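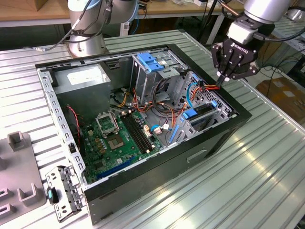
Fig. 1. The tower on its side, side panel off.

Desktop teardown and parts recovery: project report
Group 11, Brendard workshop module

1. What we set out to do

Take one old office tower, find out what is in it, decide what can be used again and write down the order for getting things out. The finished order goes in the Zirkeck folder for next year's groups. Budget was small and we mostly spent it on screws and a new anti-static strap.

Weight of the metal bracket set plus side panel: 767 g on the lab scales. Whole case not weighed, scales too small.

2. State of the machine

Green board, CPU socket empty with the metal bracket up. Two memory slots, one blue expansion slot near the bottom edge of the board. Power supply in the corner with a white label on top. We had hoped for a processor to test, so section 5 of our plan was dropped and the marks for it moved to the cable work.

Socket contacts: do not touch. Do not wipe. We put this in the plan in capitals and still had to remind each other.

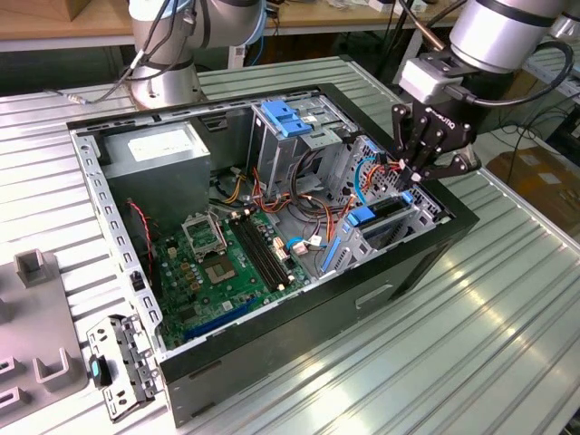
3. Cables

This took longest. The supply leads are one thick bundle and they go everywhere, orange, yellow, red, black, all crossing the middle of the case before they get to the drive cages. First plan was drives out, then cables. Wrong way round. With the leads still plugged in you can't get a hand to the cage without dragging something across the board.

Second plan, which we kept:
- data cables first (the blue SATA one), pull by the plug and never the cable
- then drive power
- then board power, press the catch fully before pulling
- small fan lead last, it is thin and easy to forget
- label each one as it comes free, masking tape and pencil

We used 18 labels. Biro smudges on the tape so pencil is better. One label fell off and we had to work out the lead again from the plug shape, lost a good part of an afternoon on that becuase the drawing we had was for a different case.
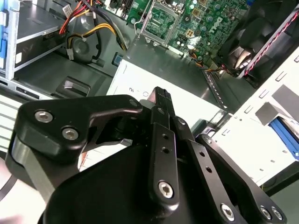
Fig. 3. Dell board and empty socket, with the power leads beside it.

4. Drive cages

Blue plastic means you can move it by hand, that was our rule after the first session and it mostly held. Latches, clips, rails. Squeeze and slide, no screwdriver. Metal edges on the cage are sharp, one of us got a small cut, gloves from then on.

The Damgaard handout says to remove the cages before the supply. We tried it both ways and would say supply leads free first, cages second, supply itself last. It is heavy for its size and it's nicer to lift when there is nothing left hanging on it.

Supply is not to be opened by students. Goes whole to Puvitz with the other electrical stuff.

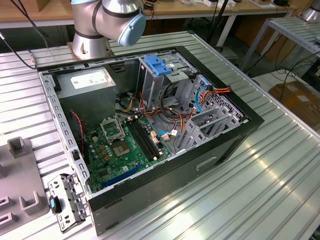
5. Keeping track of parts

Anything that comes off gets put down beside the case and then boxed at the end of the session, brackets in one box and screws in another. We had 2 screw tubs to begin with, long and short, which was not enough as there are different threads too. Egg box works better. Loose brackets should be boxed sooner than we did it, they all look alike after a week.

6. What we'd change

Draw the cable runs before touching anything. Ask for a second lamp. Do the labels on a sheet beforehand instead of tearing tape with gloves on. Agree who writes the log, ours has two gaps in it and both are from the cable session, which was the one we needed.

Reuse list and parts table are in Appendix A. Cable drawing in Appendix B, the pencil version, teh neat one will be added in December.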